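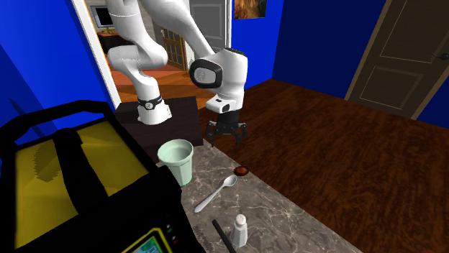 Rattana Rojanasak
Founder and Head Teacher, Wullthorpe Evening School of Bookbinding

About us

Wullthorpe Evening School of Bookbinding began in the back half of a former carpet shop, and on damp evenings the building still likes to remind us. I had been binding books for other people for years and had grown tired of my own conversation. The first term had 3 students, one of whom had come for the upholstery class.

We now teach all year, apart from a gap before September when I sharpen things and ignore the telephone. The beginners' course is 22 evenings long. You will fold, sew, glue, press and trim, and go home with a case-bound notebook too good to write in. Most of our former students own several of these. All of them are blank.

After that you can carry on with the Sarkau course, named after the street we moved to when the carpet shop roof gave up. It covers leather, gold tooling and the repair of old books, including the family Bible everyone seems to have and no one has opened. Please don't mend it with tape before you bring it in. If you already have, we will be polite about it until you leave.

Our main press is a cast-iron Dromer. It weighs 363 kilos and came with no instructions and one spare handle that fits nothing. It has its own corner and, according to the evening regulars, its own moods. The smaller Nakajima guillotine is kept locked, and I hold the key. Students may ask for it once they have shown they can measure twice without being told.

We don't give certificates. We did for a year, but people kept bringing them back to have them bound.

A place on the beginners' course costs £500, with thread, board, paper and paste included. Tea is free and tastes it. Bring an apron, an old one, and leave your good sleeves at home.

The list for the next course opens on April 8, 2022. Write to the office with your name and whether you are left-handed, as the benches need arranging.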